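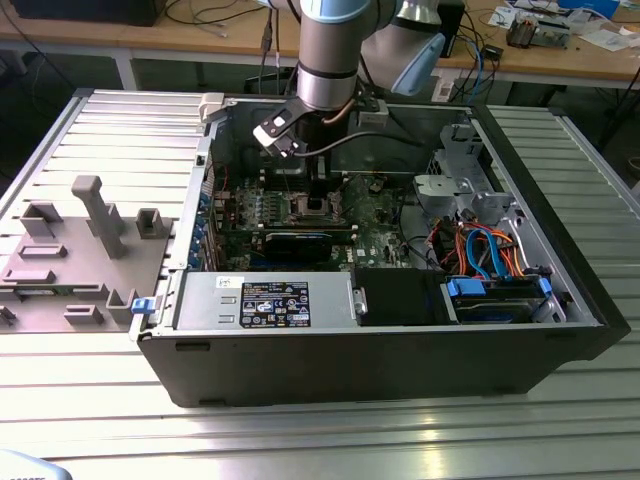
## 3. Reuse of old office computers in Clundthorpe

Jarmila Šimek, 12/11/2024

In this part I look at what small offices do with a desktop computer when they stop using it. I sent a short form to 233 offices in Clundthorpe and 101 of them answered. The form had eight questions and I collected the answers on paper.

Most offices keep the old machine in a cupboard. The reason given most often was **fear for the data** – people do not know how to clean a disk safely, so they wait. Two firms, Heiskanen and Bredetti, let me come and speak with their staff. At Heiskanen the oldest computer in storage was 10 years old.

### 3.1 Limits

The form did not ask about laptops, which was my mistake. I will send a second form in January and add the results to table 4.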